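Suretti – Serviços Têxteis
Recrutamento: Operador(a) de Dobragem e Acondicionamento de Vestuário (m/f)
Referência: 3275

A Suretti procede à abertura de candidaturas para a função de Operador(a) de Dobragem e Acondicionamento de Vestuário, a exercer na unidade de Clornenar, com início previsto em maio. São disponibilizados 3 postos de trabalho, em regime de tempo parcial, integrados na equipa de acabamento coordenada por Henrik Sperling.

Enquadramento

A unidade de Clornenar recebe vestuário lavado e seco de instituições de ensino, clubes desportivos e entidades hoteleiras. A maior parte das peças é de malha de algodão – t-shirts, polos e sweatshirts – e segue para o cliente dobrada, empilhada e acondicionada segundo a norma interna Talell, que fixa a largura da dobra, a orientação da gola e a ordem das pilhas.

Funções a desempenhar

Retirar as peças dos cestos e estendê-las sobre a mesa, alisando o corpo e as mangas antes da dobragem.
Verificar costuras, golas e bainhas, separando as peças com manchas, rasgões ou etiquetas em falta.
Dobrar t-shirts de manga curta e de manga comprida de acordo com a norma Talell.
Formar pilhas estáveis e alinhadas, mantendo livre a zona central da mesa.
Registar as quantidades no final de cada turno e comunicar as não conformidades à coordenação.
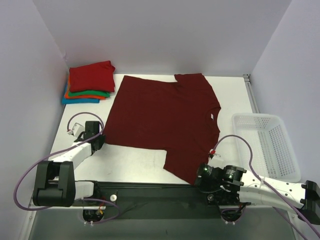 T-shirt de manga curta estendida na mesa de trabalho, com peças dobradas ao canto e cesto branco à direita.

O ritmo de referência após o período de formação é de 70 peças por hora. Durante as primeiras semanas não é exigido qualquer valor mínimo, sendo a avaliação feita exclusivamente com base na regularidade da dobra e no cuidado com o material.

Requisitos

Escolaridade obrigatória concluída.
Boa destreza manual e atenção ao detalhe.
Capacidade para permanecer de pé durante períodos prolongados.
Compreensão de instruções escritas em língua portuguesa.
Disponibilidade para trabalhar em turno da manhã ou da tarde.

Constitui fator de preferência a experiência anterior em lavandaria industrial, confeção ou comércio de vestuário. A ausência de experiência não é motivo de exclusão.

Condições oferecidas

Contrato a termo certo, com possibilidade de renovação.
Formação inicial remunerada, ministrada por Jörg Teuber no posto de trabalho.
Subsídio de refeição e vestuário de trabalho.
Transporte gratuito entre a estação e a unidade, no início e no fim de cada turno.

Processo de seleção

A seleção compreende a análise curricular, uma entrevista individual e uma prova prática. A prova consiste na dobragem e empilhamento de 50 peças de tamanhos diversos – sem limite de tempo, mas com registo da duração – e realiza-se à terça-feira, às 9h30, nas instalações de Clornenar. Os candidatos são convocados por correio eletrónico e devem apresentar-se com calçado fechado, sem anéis ou pulseiras.

Candidaturas

As candidaturas devem ser entregues na receção da unidade ou remetidas por via postal ao Serviço de Pessoal da Suretti, Edifício Çetinkaya, Clornenar, com a indicação da referência 3275. Do processo devem constar o curriculum vitae atualizado, o contacto telefónico e a indicação do turno pretendido. Não serão consideradas candidaturas sem referência.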